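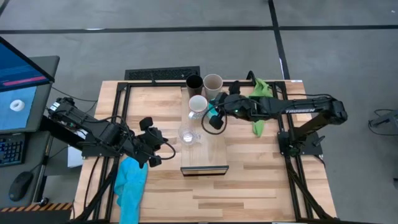 How do you get tea stains out of a plastic cup without scratching it? Baking soda and a few drops of water, rubbed on with a soft cloth and left for ten minutes before rinsing.

Home Forums Kitchen & Dining New Posts Log In

delley_dan
Posted April 8, 2019
I do it a little differently. Denture tablet, warm water, overnight. Four cups a night at our place and none of them scratched so far. Baking soda is still an abrasive, and on a cheap tumbler you will see haze after a month or two of it.

Zoltel
Haze is from the dishwasher, dan, not the soda. I ran the same plastic tumblers on the top rack for a year and they went cloudy with no scrubbing at all. Ceramic mugs are another story – you can go at those with almost anything.

adwoa_n
I wash by hand for a church kitchen, some 200 cups after a big Sunday. My order is plastic first, then ceramic, because the water is cleanest at the start and plastic holds on to grease.
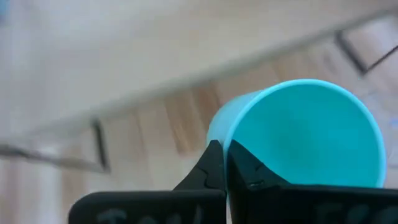
After that they go upside down on a rack, never flat on a towel. A tumbler set flat on a towel traps steam and smells stale by the next morning. I keep two cloths going, one for drying and one for the counter, in different colors so they don't get swapped.

Adwoa Nutsugah
Varkurbridge

delley_dan
Two cloths, fine, but I wouldn't dry with a cloth at all. Air dry.

adwoa_n
With 200 cups and one rack? There isn't room.

Zoltel
Agree with adwoa on the cloths. Disagree on plastic first. Glasses first, then plastic, then mugs. Lipstick on a mug rim needs the hot refill anyway.

acheampong_k
Has anyone tried lemon juice on the stain inside the bottom? My mother swears by it. It worked on a white mug and did nothing on a plastic one.

delley_dan
Same result when I tried it. Go with the tablet.

362 views 4 people like this Share

Contact Us | Forum Rules | Back to Top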